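Trying out the Piltum kit: my project report

For my spring project I got to review Piltum, a two-arm starter kit sold by Kuhlmann. I wanted to know if a student could get useful work out of it without begging for help every 20 minutes.

Setting up took me most of a Monday. The arms were fine, but the joint settings had to be typed in by hand and I got 2 of them wrong (twice!).

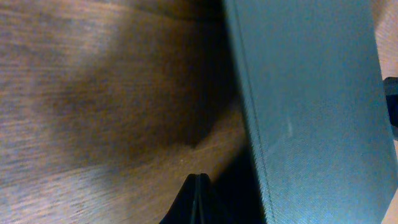 Picking and placing

I began with plain, boxy things on a wooden table, as the Kader software has a ready-made routine for those. You pick a start point, pick an end point and press go - lovely when it works. Out of 20 tries I wrote down 7 misses, nearly all from me setting the height badly.

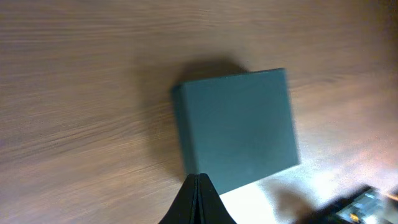

The wrist view helped a lot with that, though strong light bothers it and I ended up moving my lamp more than I'd like to admit. The fingers close to a narrow point, so I had to be fussy about angles.

After that I moved on to tools and an open black box, with one arm reaching in and the other waiting its turn.

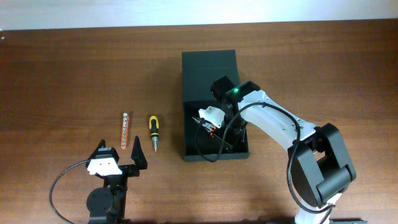
Photo: author's own, Brimico workshop

I'd put the bit holder and the screwdriver side by side, about a hand's width apart, and I'd tell anyone else to do the same. Watch the cables too - they loop out further than you expect. I'd give the kit 4 out of 5, and the manual a 2.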